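Home | Studies | Get Involved | Our Lab | FAQ

Wanted: patient hands for our robot arms

2 min read

I run the teaching sessions at Mondwood, and I'm looking for people to come in and show our arms how to tidy up. You sit at the controls, you drive the arm yourself, and everything you do gets recorded so the Skesia project can learn from it. No coding, no math, no robot background needed (my best driver so far used to ice cakes for a living!).

We pay $30 an hour. A visit runs 80 minutes, with a break in the middle, and I'd love to have 60 people through before we wrap up in November.

Most of the work looks pretty humble – a basket, a ball, a block. 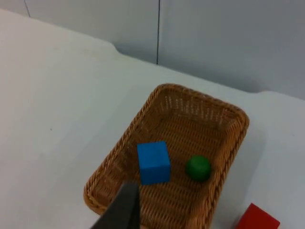
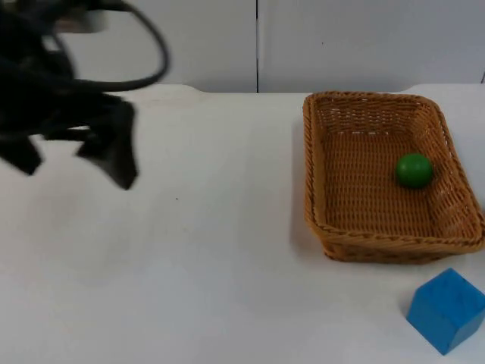
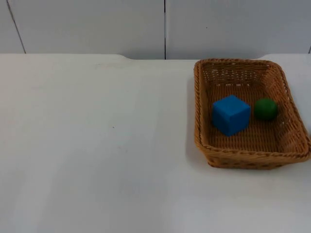
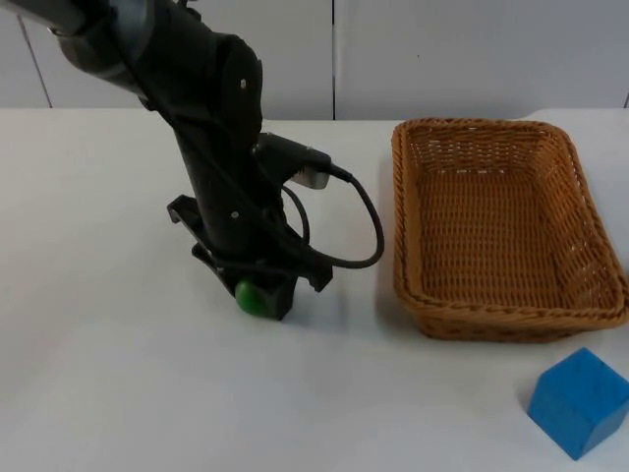 What a visit is like

I'll get you set up and let you mess around for a while first. Expect to feel clumsy. The ball loves to roll and the cube is easy to nudge by accident, and a fumbled pickup is fine with me – just carry on and try again. Please don't rush. Slow, steady moves are worth a lot more to us than a speedy grab.

Once you're comfortable you'll repeat the same little job over and over, with the things on the table moved a bit each time. Some people find it very soothing and some are climbing the walls by the end, so think about which one you are!

Who I'm after

Anyone 18 or over who can sit for a while and see the table clearly, with glasses or without. Left-handers, please come, I'm short of you. If you've already driven for us on the Lacerda study you can sign up again.

How to sign up

Drop by the front desk at our Stendorville building or use the contact form, and tell me which mornings or afternoons suit you. I answer everything myself, so give me a couple of days.

Posted 1/18/23

Contact | © Mondwood | Back to top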